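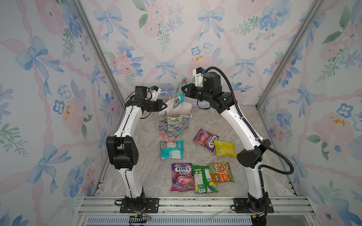 "I just wanted the bus to turn up": Gwenllian Gwynne on her petition

When I rang Gwenllian Gwynne to ask if she'd talk to me about the Calmont petition, she said yes, but could it be after four, as she'd be on the 78 until then and the signal goes at Sriwong Bridge. So of course the first thing I asked was how the bus had been.

"Late!" she said. "Not badly late. But I had to laugh, with the papers in my bag and everything."

The 78 is what all of this is about, in case you've missed it (I don't know how you would have, there's a poster in every window from the chemist to the school). Back in June the council put out its plan to stop the evening and early morning runs between Calmont and the hospital at Baro. The daytime ones would stay. Gwenllian, who cleaned wards at Baro for years and still has plenty of friends there, read it over breakfast and was cross by lunchtime.

"It's the shifts," she told me. "You can't start at six if the first bus is at quarter past eight. I kept thinking somebody must have spotted that, and I read it again, and no."

She'd never run a petition before. The most political thing she'd done, she says, was write in about the bins.
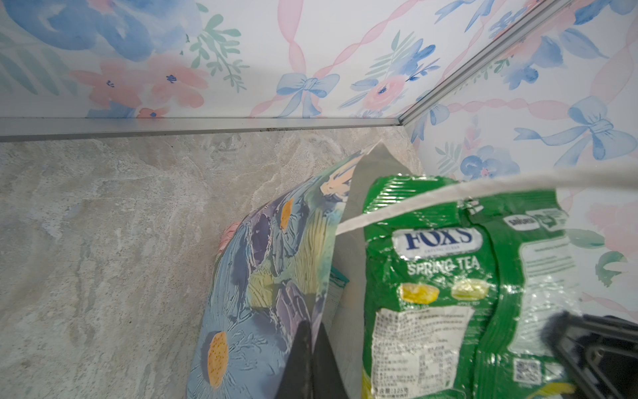 Page last changed: June, 4.40pm

I'd assumed the signatures came in online, as they mostly do these days, but a good half were done on paper. Gwenllian stood outside the post office with a clipboard and her neighbour Ratree Kaewsai took the other side of the road. They'd hoped for 1000 names, which is what you need in our area for the full council to debate something. They got 3197.

"We hit 3000 and Ratree wanted to stop there because it was a nice round number," Gwenllian said. "I said we've still got the flats to do!"

Were people happy to sign? Mostly. A few told her the buses run empty at night, and she doesn't brush that off. "Some of them do. I've been the only one on it. But I was going to work, so it wasn't empty, was it?"

Then came the handing over. Our ward councillor, Wiroj Jaidee, had offered to present it with her, and I wondered if she'd minded sharing the moment with a politician. She had a think about that one.

"I did a bit, at first," she said. "I thought, he'll want his face in the paper. But he knew which room and who to give it to, and he let me do the talking. I'd have been wandering round that building yet."

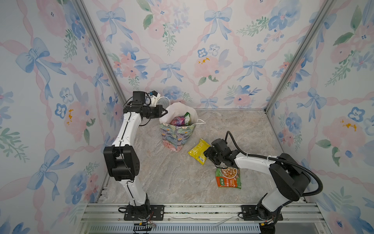 Fung-ping Cheung

I was up in the public seats for her speech, and I can tell you she was much calmer than I'd have been. Three minutes, they give you. She used two of them to read out a letter from Wanpen Wattanapong, a night porter who'd worked out what taxis would cost her each week -- more than her food shopping, as it happens -- and you could hear people shifting in their chairs.

"I didn't look up while I was reading," Gwenllian said. "If I'd looked up I'd have lost my place. I only knew it had gone all right when the chair asked if she could have a copy."

So what happens next? The council has agreed to a debate, and the cuts are on hold until it's been held. That's less than it sounds. 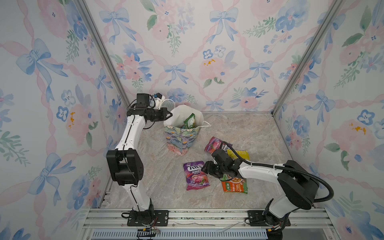 A hold can be lifted at the next meeting, and the money still has to come from somewhere. There's talk of a smaller bus run by Riltov, the firm that does the school route, but nothing has been put on paper and Gwenllian isn't getting excited.

"A smaller bus is fine by me," she said. "I don't need a big one. I need one at twenty to six."

I asked if she'd ever stand for the council herself. She made a noise I can't really spell. Then she said that Ratree had asked her the same thing, and so had the man in the chemist, and she'd told them both she would think about it after the debate.

She does want people to come along and sit in the public seats, even if they don't want to speak. Doors open at half past six. If you're coming from the Baro side, the 78 will get you there, and for now it'll get you home as well.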